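Keeping a Two-Armed Cell in Shape
Sep 5, 2018

The day at Flallmont's handling lab starts with the cables. Before either arm gets power, whoever is on shift runs a hand along each one from the wrist down and feels for kinks. A cable that has worked its way tight will pull on the wrist at full reach, and the arm will miss its mark by a hair all day long.

The cell came together in July, after the lab moved from Hitstead to a smaller building in Zandport. It has two arms, a pair of plain white tables and a grip program called Kikuchi, written in-house. The program holds settings for 288 household objects. Each one has its own opening width, closing speed and force, and each has to be checked again when finger pads are changed.

Picture frames are on the hard list. They are stiff, they swing if held by one corner, and too much force will mark the border.
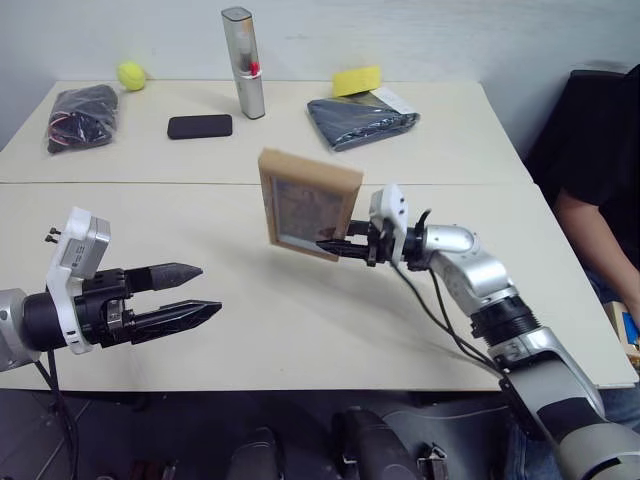 Force settings drift as pads wear. The lab logs every grip and pulls a set of pads when slips start to climb. The last set came off after 178 hours, well short of what the crew had planned on. Dust and residue were the main cause. Now the pads get wiped with a dry cloth every 20 grips, and the fingers are opened and closed 4 times with nothing between them before work goes on.

Wood is the other problem. It sheds, and whatever is on its surface can end up in the ribs of the pad. A soft brush gets most of it out. Solvent is off limits — it left an early set slick, and the whole set had to be thrown away.
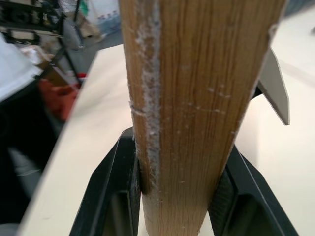

A wooden stick held between the gripper's textured pads, with white residue along one side.

The wrist brackets get less attention but cause more lost time. If a screw backs out even a quarter turn, the wrist camera shifts and the arm has to be calibrated again, a job that takes most of a morning. The crew marks each screw head with a paint pen after tightening. A broken line means stop and get the wrench.

At shutdown the arms are parked low, the tables are wiped and the pad count goes into the log for the next shift.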